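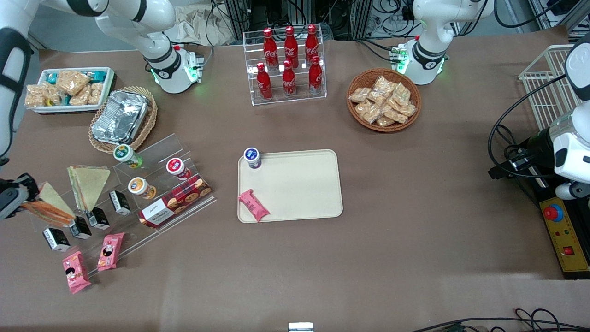 How late can a skater move up to a synchro team without missing the fall season?

Our club takes new team skaters through July. After that the lines for the program are mostly set, and a late skater usually starts as an alternate. If your daughter can't make it by July, write to the team manager first, because some levels stay open longer when they are short.

Thanks, that helps. I should give more detail. My daughter is 13 and has skated singles at the Pacheco rink for 4 years. She has her basic skating tests done and can do all the three turns and mohawks, but her left back outside three is shaky. The nearest synchro club is Serby, 2 towns over, and they have a juvenile team and an intermediate team. She has never skated in a line with anyone. What do they look for at a tryout, what does a season cost, and would she have to give up her singles lessons?
Posted by worriedrinkparent

Jennylyn Cruzado
I managed an intermediate team for several seasons, so I'll take these in order.

Tryouts where we are run over two evenings. The first is individual skating: stroking in both directions, crossovers, turns on both feet, a spiral, and a short step sequence the coach teaches on the spot. The second is in groups, with skaters placed in lines and circles and moved around so the coaches can see who matches whom. Jumps count for very little at these levels. What gets noticed is posture, speed, and whether a skater can pick up a count and stay on it. A shaky left back three won't keep her off a team, but she should work on it now. In a line she can't slow down to set it up.

If she has never held on to another skater, ask whether Serby runs an open practice in the spring. Many clubs do. Shoulder hold feels strange the first few times, and beginners tend to pull on the person next to them or look down at the ice.

On cost, our season came to roughly 3,000 dollars before travel. That covered ice, coaching, choreography and the competition dress. Warmups and the team bag were billed separately, and we paid 253 dollars for those. Travel depends on how many away competitions the team enters. Get the fee sheet in writing and check the refund terms, as most teams will not return anything after the music is cut.

She can keep her singles lessons. Most of ours did, one or two sessions a week. The coaches liked it because team practice leaves little room for individual skills.

Mercedes Tello
My son and my niece both skate synchro, my niece at Garon. I agree with most of the above except the part about jumps. Garon did ask for a single at the tryout, I think a loop, so call and ask before you assume anything.

Also ask which team they see her on. At 13 she might be old for one and new for the other, and the age cutoff date matters. My niece was placed on the lower team for a year and was upset for a while, then she was fine. Practice was at 6 in the morning, which was harder on my sister than on her.

Boots: don't buy new ones right before tryouts.

Jallurora_mom
we did it, loved it, bring snacks and extra tights. the Jallurora competition is freezing so bring a blanket for the stands too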